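Home | Forums | Apps & Themes | Ask | Log in

Launcher keeps forgetting my home screen layout after a restart

Posted by Flodovano, August, in Apps & Themes

Hi all, I'm going a bit mad here. I switched to the Cevevness launcher because I wanted something lighter than what came on my phone, and I love it, but every time I restart the phone my icons jump back to how they were on the first day. Folders gone, widgets gone, the lot! The wallpaper stays put, oddly enough, and so does the icon pack. I've cleared the cache, I've reinstalled it twice and I've turned off the battery saver. It's build 2358 if that helps anyone. I have 2 home pages and a dock with my own icons in it. Is there a setting I'm missing, or do I just have to stop restarting my phone?

Bikton

Had the same on my old phone. Try a different launcher, there are loads. I went back to the stock one in the end and haven't looked at it since.

Innes

Don't give up on it yet, I think this one can be fixed. Go into the launcher settings, then Backup, and see whether "Restore on start" is ticked. Mine was (I must have ticked it when I first set things up and was pressing yes to everything) and it was loading the very first backup each time the phone came on. Untick it, set your pages up how you like them, then make a fresh backup by hand and delete the old one.

If it's already unticked, look at where the backup is being saved. Mine was on the memory card, and the card takes a while to wake up after a restart, so the launcher couldn't find the newer file and fell back on the old one. I moved the folder to the phone's own storage and it's been fine ever since.

While you're in there, have a look at the wallpaper section too. I've got around 1000 pictures saved by now, mostly plain ones as they make the icons so much easier to read. I like a pale marble worktop myself. 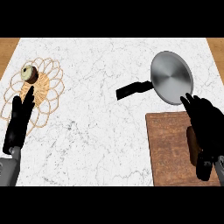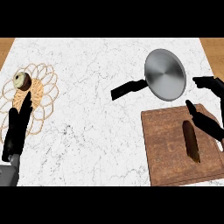
Anyway, back to your widgets. Those don't get saved in the backup at all on my version, so you'll have to put them back by hand once, and after that they should stay where you leave them. Do a test restart before you spend an evening sorting folders, I learned that the hard way! If the dock still resets, post the settings you've got under Backup and I'll compare them with mine.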